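How to Check Your Attic for Leaks Before You List the House

I've sold two houses now, and both times the attic was where the trouble was hiding. You don't need fancy gear for a first look, just an hour or so and clothes you don't care about.

Go up the day after a good hard rain. October is perfect where I live. Bring a bright flashlight, a cheap pin-type moisture meter and some blue painter's tape. Step only on the joists! My neighbor Kwame Adjei put a foot through his bedroom ceiling and had a whole new thing to disclose.

Start at the chimney and the vent pipes. Run the light sideways along the roof boards so stains and raised grain show up, then press the meter pins into anything dark. Mine is a Pultard and it cost me 60 dollars. Take a reading on a clean board first so you have something to compare with, and put tape next to every spot that reads higher.

Next, switch the flashlight off and let your eyes adjust. Daylight around a pipe means the boot is probably cracked – an easy fix if you catch it early. Then lift the insulation near the eaves and feel underneath. Matted or crusty is bad news. 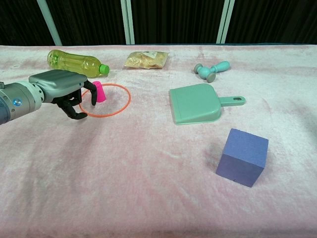
Pink cup inside an orange ring, on a fuzzy pink blanket.

Write down each reading with the date and keep the list for your buyer. If a spot still reads high after a dry week, call a roofer. I paid 85 dollars for a visit, and the repair was a tube of sealant and a new boot. The house down the road waited until the buyer's inspector found it, and they knocked 4,000 off the price.

Oh, and close the hatch properly when you come down. I forgot, and the hallway was freezing all night.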